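3. Rules for Collecting Demonstrations in Shared Rooms

3.1 What a session looks like

Our protocol grew out of ordinary sessions with hand-held grippers, where several people work in the same room and the furniture belongs to daily life. We find these rooms wonderful to work in! They supply clutter, daylight and changing backgrounds for free, and they also put every weak rule under pressure within the first hour. Figure 1 gives two views from one occasion, and we refer back to them throughout the section.
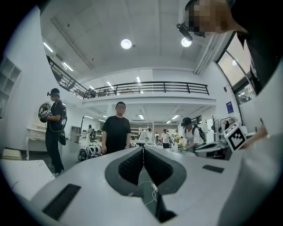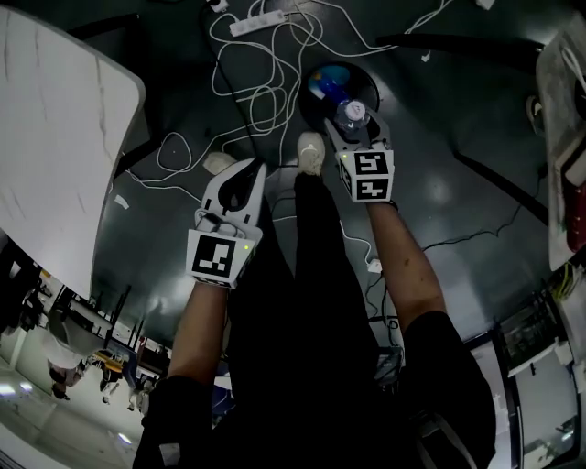 Figure 1. Hand-held gripper work in a shared room. First view: taken from a gripper, with other people in the room. Second view: taken from head height, looking down, with a gripper in each hand and a water bottle held in the right one.

3.2 Rule A: keep the markers readable

Pose recovery in our pipeline depends on the printed cube markers, so the first rule concerns hands. Operators hold the gripper by its body and keep their free fingers away from the marker faces. The first view in Figure 1 shows how easily the two come together: a hand reaches in close beside the white cube. A covered face is no disaster when a neighboring face stays in view, and the right gripper in the second view, with markers on adjacent faces, shows why we like cubes so much. Still, we ask operators to check all the faces before each take and to wipe them with a dry cloth. Khairul Sopacua, who wrote the first draft of this rule, wanted the check spoken aloud. We tried it and kept it. A spoken check takes very little time, and the person logging can hear it from across the room.

3.3 Rule B: route the cables first

Cables get their own rule. In the second view, white cables loop across the floor around a power strip, with a black one running among them, and the operator's feet are in the same part of the room. Under the protocol, a floor in this state must be cleared along the walking path before anyone puts on a head camera. People wearing one look at their hands and the object for long stretches, and their attention to the floor drops. The rule has four parts:

Power strips go under a table or against a wall.

Any cable that has to cross a walking path is taped flat along its full length.

Gripper cables are clipped at the hip, with enough slack for a full reach overhead.

The session lead walks the path once, slowly, before the first take and again after every break.

The third part was the hardest to get right. A cable hanging from a gripper needs slack, but a long loop can catch on a drawer handle or a chair arm. Melquiades Figueroa tested clip positions over 7 sessions at our Benkirane site, and the hip won easily over the shoulder and the wrist. We were delighted to find that such a cheap clip could settle the matter.

3.4 Rule C: everyone in view is part of the session

A wide lens sees far into a room. The first view takes in people close to the gripper and others much farther back near the desks. We therefore treat the whole visible room as the recording area. Everyone inside it is told before recording starts, and anyone who prefers not to appear is given time to leave or a place behind the lens line. Faces are blurred before any material leaves the recording machine, including the faces of people who gave consent. Blurring is checked by a second person, who must not have been an operator on that day.

Yatziri Beltrán pointed out during review that an early version of this rule covered only people who walked in late. The current text, adopted on May 9, 2018, covers people already present as well – a small change in wording that reshaped the whole consent form.

3.5 Rule D: objects and liquids

Objects for a task are placed at the start and listed in the log by name. Bottles are allowed, but caps must be fully closed, and no bottle task may be recorded above a live power strip. If the floor is the work surface, the strip is moved first. We set the minimum distance at 2 meters, which is strict for small rooms, and Josué Bezerra has argued for a shorter one with raised outlets. We'd love to see that tested properly.

3.6 Trying the rules out

We asked 19 operators at Benkirane and Hodness to work with the full protocol and to mark any rule they found unclear. Rule B drew the most comments, nearly all of them on taping, and we rewrote it in July. Rule A was accepted with almost no edits. The revised text and the printable checklist are given in Appendix C, together with the log template used at both sites.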